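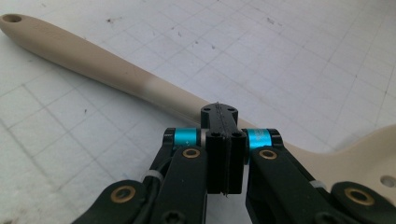 Rerwood school closing, who's going to the meeting?

Home | Boards | New posts | Search | Log in

Posted in: Curthorpe Area > Schools & Education

**mapleandmain**
2021-08-13
So the letter finally came. Rerwood Elementary "consolidated" into Drustthorpe starting next fall, pending a board vote. 556 kids. One page letter, no signature on it just the district stamp. Public comment is 2 minutes each and you have to sign up ahead. Who is going? I want as many of us in that room as we can get

**busstop_dad**
Going. Already signed up. The form times out if you take too long so write your thing somewhere else first and paste it in.
What gets me is the bus part. Kids on the east side of Curthorpe already get picked up in the dark. Now add the ride to Drustthorpe. Letter says "transportation will be reviewed". Reviewed by who

**tenthgrade_twice**
Unpopular opinion but Rerwood should of closed years ago. Roof leaks, no real gym, half the upstairs is locked. My oldest went there and my youngest is at Drustthorpe and its night and day. Art room, a science room with working sinks.

**mapleandmain**
The roof leaks becuase they stopped fixing it. You don't get to let a building rot and then point at the rot

**tenthgrade_twice**
Ok but it's still rotten? My kid doesn't get a dry classroom out of whose fault it was.

**kwakfan88**
Drustthorpe is nice, sure. Ask how many sections of third grade they have room for. I asked in April at the open house and got "we're looking at that". Also are they keeping the Kwak program or not. Only thing my daughter talks about at dinner and it's a Rerwood thing, Drustthorpe never had it

**busstop_dad**
Kwak isn't in the letter at all. I read it twice
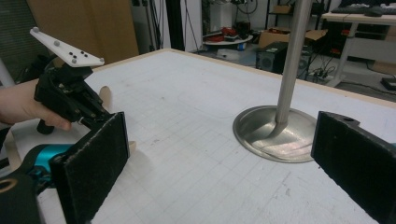
Tool with the white plate on top

**kwakfan88**
Anyway. If it gets cut I want someone to say so out loud at the meeting, on the record.

**gradebook_gal**
Teacher here, not at either school, so take this for what it's worth. Programs like that follow the person running it, not the building. If she gets moved to Drustthorpe it probably survives. If she gets bumped by seniority it's gone. Ask about staffing, that's the question they have to answer.

**kwakfan88**
ok that's useful, thank you. adding it to my 2 min

**mapleandmain**
Petition is at 2722 signatures as of this morning btw. For a town this size!! Paper copies at the library desk too

**tenthgrade_twice**
How many of those have a kid in the district tho. I saw people from three counties over signing it

**mapleandmain**
Grandparents count. People who pay taxes here count. Sign it or don't

**busstop_dad**
Can we not. Both of you want the kids in a decent building. I'd take Drustthorpe if they put the bus times in writing before the vote and not after. That's my whole comment basically

**tenthgrade_twice**
I could live with that. And class size in writing too

**gradebook_gal**
There are 5 board seats, and you can email all of them from the one contact page. Do it before the meeting, keep it short, put your kid's grade in the first line. The long ones get skimmed

**mapleandmain**
Fine. Bus times, class size, staffing. I'll type up a sheet tonite and leave a stack with the petition. Need someone with a printer that has ink

**kwakfan88**
I have ink. black only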